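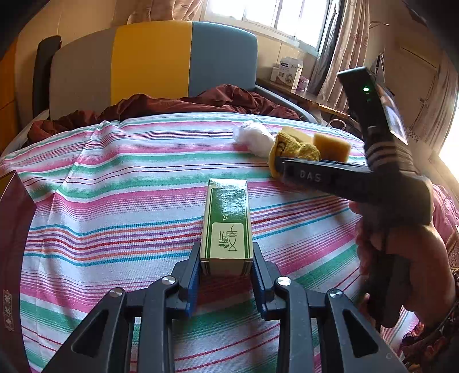
**Marit Economou**
Redakteurin, Kinderseiten des Ilum-Magazins
3. Oktober 2026

# Warum halten Bausteine zusammen?

Du drückst zwei Bausteine aufeinander, es macht klick, und sie sitzen fest. Kleber ist keiner dran, Magnete stecken auch nicht drin. Trotzdem kannst du den oberen Stein hochheben und der untere kommt mit.

## Noppen und Röhren

Oben auf dem Stein sitzen kleine runde Knöpfe, die Noppen. Dreh einen breiten Stein um: Innen ist er hohl, und in der Mitte stehen kleine Röhren. Wenn du zwei Steine zusammensteckst, rutschen die Noppen des unteren Steins in die Lücken zwischen den Röhren und der Wand des oberen Steins.

Diese Lücken sind ein winziges bisschen zu eng. Die Noppen passen nur hinein, wenn sich der Kunststoff etwas zur Seite biegt. Das ist so wenig, dass du es nicht sehen kannst. Der Kunststoff will aber in seine alte Form zurück und drückt deshalb gegen die Noppen. So entsteht Reibung, und die hält die Steine fest. Fachleute sagen dazu Klemmkraft.

## Wie ein Stein gemacht wird

Am Anfang liegen in der Fabrik kleine Kunststoffkörner, kaum größer als Reis. Sie werden auf mehr als 200 Grad erhitzt, bis sie weich und zäh sind wie dicker Honig. Eine Maschine presst die Masse mit viel Kraft in eine Form aus Stahl. Dort kühlt sie ab und wird hart. Dann geht die Form auf, und die fertigen Steine fallen heraus. Das nennt man Spritzguss.

Die Form muss sehr genau gearbeitet sein. Ist eine Noppe nur ein klein wenig zu dick, bekommst du die Steine kaum wieder auseinander. Ist sie zu dünn, fällt dein Turm um.

## Warum manche Steine nicht mehr klemmen

Wird ein Stein sehr oft gesteckt und wieder gelöst, reibt sich der Kunststoff ab. Der Stein sitzt dann lockerer. Auch Hitze schadet: In der Spülmaschine oder auf der Heizung kann sich ein Stein verziehen. Und manchmal bekommt er an der Seite einen feinen Riss. Dann kann die Wand nicht mehr richtig drücken.

Glänzende Steine mit einer Schicht aus Metall sind ein Sonderfall. Die Schicht macht die Noppe etwas dicker. Solche Steine gehen oft schwer auf und zu, und beim Stecken kann der Glanz abgehen – am besten baut man sie ein und lässt sie dann in Ruhe.

## Probier es aus

Du brauchst 3 gleiche breite Steine und eine lange Platte.

1. Stecke den ersten Stein mit nur einer Noppe auf die Platte und zieh ihn ab.
2. Stecke den zweiten mit zwei Noppen auf und zieh wieder.
3. Stecke den dritten mit allen Noppen auf.

Welcher Stein hält am besten? Je mehr Noppen klemmen, desto mehr Kraft brauchst du. Nimm zum Lösen einen Steinetrenner oder die Finger, aber nicht die Zähne. Sie können dabei absplittern, und der Stein bekommt Dellen.

## Wörter zum Merken

**Noppe:** der runde Knopf oben auf dem Stein
**Reibung:** bremst zwei Dinge, die sich berühren und aneinander entlangrutschen
**Spritzguss:** weicher Kunststoff wird in eine Form gepresst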